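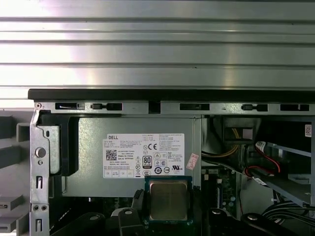

Do you have to take the power supply out to put a different one in the same spot? You have to, and on these Dells it sits right where your knuckles want to be.

OK so. 3 February 2023. Writing this fast before bed becuase if I leave it till tomorrow I'll forget which screw went where and Morenike will ask.

Case open by four. Side panel off no trouble, that part went fine. Big grey-green power supply, white label, DELL on it, 80 PLUS badge. Made in China, like everything else on my desk incl. the lamp. Didn't touch it for a bit. Tea first. Unplugged, held the power button down, waited, held it down again. Superstitious I guess.

The problem as of last night — machine shuts off with no warning. No blue screen, no noise, just gone. Did it twice while Morenike was doing the Oyelaran invoices and the second time she lost the whole afternoon's typing. She was very calm about it. Too calm. So today was the day.

Called Aqeel. He says swap the supply before anything else, don't go buying memory, don't reinstall anything. He has a drawer full of pulls from the Prendgate office, when they cleared out the second floor last May. One of them should be the same shape. "Should be." He's bringing it over after work tomorrow, or I go get it if he's stuck.

So tonight was only meant to be looking and labeling. Of course I went further.

Things I want to remember:

Back screws. Put them in the egg cup. NOT the same as the drive screws, those are in the lid of the jam jar. Do not mix. I mixed them last time and spent an evening trying to force one.

Main plug to the board has a clip. Squeeze then pull. I pulled then squeezed. Fine in the end but it made a noise I didn't like.

The little plug by the processor is the stubborn one. Gave up on it, leaving it for Aqeel. Small hands would help. Mine aren't.

Drive cables had a twist in them, wrote L and R on masking tape. Then couldn't decide if that's my left or the case's left. It's my left, sitting at the table with the front of the machine toward the window. Write that down. I just did.

Dust. So much dust. Did the corners with the paintbrush from the kitchen drawer (must replace that before anyone bastes anything). Opened the window for it, freezing, closed the window. Sneezed all through the radio play and missed who did it.

Price of a new one, in case Aqeel's doesn't fit: Pirnadholm Computers want 94 dollars for a refurb with 2 months on it. Two months! The shop in Eludton has a whole refurbished desktop for 248 and a year's warranty, so then you start doing the math and thinking why bother. But the files are all here and set up how she likes them and the printer only talks to this one. The printer hates everybody else. So we try the swap first.

If it's not the supply I don't know. Could be the wall outlet — it's shared with the space heater, which I only thought of just now, writing this. Hm. The heater was on both times, pretty sure. Ask Morenike. That would be annoying, and free.

Actual order for tomorrow:
Ask about heater.
Phone Aqeel before noon, not at lunch, he doesn't pick up at lunch.
Check his one has enough of the right plugs before he drives all the way over.
Back up the drive with the borrowed adapter while it's out anyway. Should of done this a year ago.
New paintbrush.

Tried to get the label numbers down on paper for him, the wattage and the part number. Print is tiny. Reading glasses, then the flashlight, then both. Got most of it down, one character is either a B or an 8. Read it to him over the phone and he laughed and said it doesn't matter, bring the tape measure instead. So measured it too. Wrote that on the back of the gas bill, which is under the fruit bowl. UNDER THE FRUIT BOWL.

M came in at nine, looked at it all, asked if she could have the table back for breakfast. Said yes. Don't see how. Can slide it all down to the far end on the big tray maybe, with a towel over. She wants to know if the Oyelaran stuff is safe. Told her the drive is fine, it's only the power. I believe that. Mostly believe it.

Scraped the side of my thumb on some edge in there, can't tell which, they're all sharp. Bandage on. Typing with it is a pain so stopping soon.

Also the bins didn't go out and the library book is late again. Two separate people reminded me about the bins. Doing them now with my coat over my pajamas.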